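Small mesh wastebasket keeps filling up with plastic bottles - what do you all do?

Posted in Home & Tidying > Trash and Recycling
Raquel Seixas, 10/04/2022

Hello everybody, and thank you in advance for reading, because I know I tend to go on a bit.

We moved into a smaller apartment in September and I gave up the big kitchen can I'd had for years. In its place I bought one of those little gray plastic baskets with the slotted sides and the pale pinkish rim. I like it very much as a thing to look at. It's light, it wipes clean, and it fits where I want it, which the old one never did. The trouble is bottles. My husband and both boys drink water and iced tea out of plastic bottles all day long, and as soon as two or three of them land in the basket it's "full," even though it is mostly air in there. Then people start leaving the next bottle lying beside it, and I come home to a row of them.

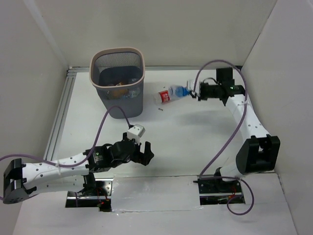

One bottle out, crumpled trash already in.

The other thing that bothers me is that everything goes in together. We have a recycling cart downstairs (I'm on the second floor, so it's a walk but not a terrible one), and I'd like the bottles to end up there and the candy wrappers and such to go in the regular trash. As it is, I stand there on Sunday night picking through the basket with two fingers, and I'm tired of it.

So I suppose I have a few things to ask. Do you crush your bottles, and if so do you put the cap back on afterward? Do you peel the labels? And has anyone found a way of keeping two kinds of trash apart in a small kitchen without buying one of those big pull-out cabinet affairs? I looked at a Vanlow double bin and it was lovely, but it's 29 inches wide and I simply don't have the wall for it.

One more thing, I don't use a bag in the basket, mostly because I can't find one that fits. If you have a slotted basket like this, do you line it? Thanks again!

Jalen Haddad

crush them, cap on, done. don't bother with labels

Lucinda Calloway

Raquel, I could have written your post myself a few years ago, right down to the Sunday night picking. We were a family of five in a kitchen you could cross in four steps, and I believe I tried everything before we settled down.

What worked in the end was giving the bottles a place of their own and letting the little basket be for dry trash only. It doesn't have to be a bin at all. Ours was a cloth Gullomport shopping bag on a hook inside the pantry door. A bag on a hook gives a bit when you push another bottle in, and when it's full you take it off and walk it down to the cart, so there's no sorting and no second container to wash. I'd put it closer to where they finish drinking than the trash is, if you can manage it. My kids would never walk past one opening to get to another, and I don't suppose yours will either!

As for crushing, yes, but do it the long way. Empty the bottle all the way and give it a shake over the sink, then lay it on its side on the counter, lean on it with the heel of your hand starting from the base, and push the air out toward the neck. Put the cap on while it's still flat and it will stay that way. If you put the cap on first you'll be wrestling a balloon. Some towns ask for bottles left whole, though, or for the caps off, so do look at the sticker on your cart or call them before you get the whole household trained. Ours changed the rule on us once and I had to un-teach everybody, which was worse than teaching them. 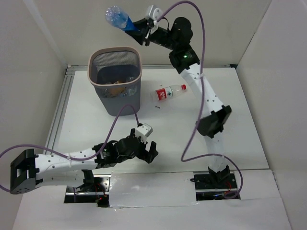
Xiomara Strickland wanted me to add that going in neck first makes a difference too, if you do end up with bottles in a small basket for a day or two. Her view is that the narrow end finds its way down between the other things, and the wide base stays up top where you can get hold of it again. I tried it this morning and I have to say she's right, although with crushed ones it matters less.

On the labels, I used to peel every one and I've stopped. Our recycling people told us to leave them on, and I was getting glue under my nails for no reason at all. Yours may say differently.

Now, lining a slotted basket. I do line mine, but I don't hunt for a bag that fits. I use a plain small trash bag, one size too big, fold the extra down over the rim and tuck a knot in the slack on the back side. It isn't beautiful. If you only put dry things in there you could go without and just wipe it, but the slots in mine do let drips through - iced tea especially, and iced tea is sticky. Half a sheet of newspaper at the bottom helps as well.

Let us know how you get on, and don't be discouraged if it takes them a couple of weeks. Mine took nearly 54 reminders, or it felt that way.

Cyprian Domański

I second the bag on a hook. We have ours by the back door and take it down on the way to the car. One small warning, rinse anything that had juice or tea in it, or you will have ants by the weekend. We learned that in the old house.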